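Illosia影业宣布：悬疑电影《Skondent》完成后期制作，将于一月上映

【Prellside讯】独立电影公司Illosia影业今天宣布，悬疑电影《Skondent》已经完成全部后期制作，将于一月在院线公开上映。影片片长113分钟，由Mandla Kruger编剧并导演，这是他的第二部长片。

影片故事发生在海边小镇Prellside。一位退休的声音工程师收到一盒旧录音带，里面有他已经去世的妻子的声音，可是她说的事情，他从来没有听说过。他开始一盒一盒地往下听，也开始怀疑镇上的每一位邻居。影片大部分的场面在室内进行，对白很少，声音承担了很重要的叙事任务。

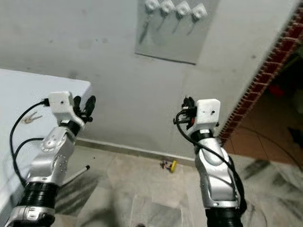

两条银白色机械臂伸向灰白色墙面

导演Mandla Kruger表示：“我小时候很怕走廊尽头的声音，比怕鬼更怕。写这个剧本的时候，我希望观众先听见，然后才看见。剪辑的第一个版本很长，我们拿掉了一条完整的副线，对这个决定我到现在还有一点舍不得。”

影片的拍摄一共用了70天，其中大部分时间在Prellside老城区进行。声音部分由Le Roux录音工作室负责，团队为影片录制了504条环境声素材，包括海风、水管、旧电梯和木楼梯的声音。混音工作持续四个月，最后的版本同时提供立体声和环绕声两种格式，各影院可以按照自己的设备条件选择。

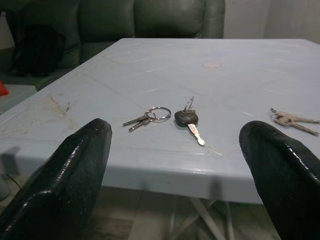
浅蓝灰色塑料桌上的一小串钥匙

在正式上映以前，Illosia影业将在4家影院举办提前放映。每场放映开始时间为晚上七点半，映后安排导演与观众的交流，时间为三十分钟。提前放映的门票在各影院售票处出售，每人限购两张。影片含有部分紧张的场面，不建议年龄较小的儿童观看。

Illosia影业发行部表示，影片的预告片和正式海报会在上映以前陆续公布。有意安排放映的影院和影展，可以与发行部联系，索取审看版本。媒体采访的申请请提前五个工作日提出，并写明媒体名称、采访形式和需要的时间。

关于Illosia影业
Illosia影业是一家独立电影制作和发行公司，主要从事悬疑片、恐怖片和低成本剧情片的开发，总部设在Prellside。

媒体联系：Illosia影业发行部

相关新闻
《Skondent》公布首批演员名单
Le Roux录音工作室加入《Skondent》声音制作
Mandla Kruger谈第一部长片的剪辑经验
Illosia影业开始征集恐怖短片剧本
Prellside老城区外景拍摄结束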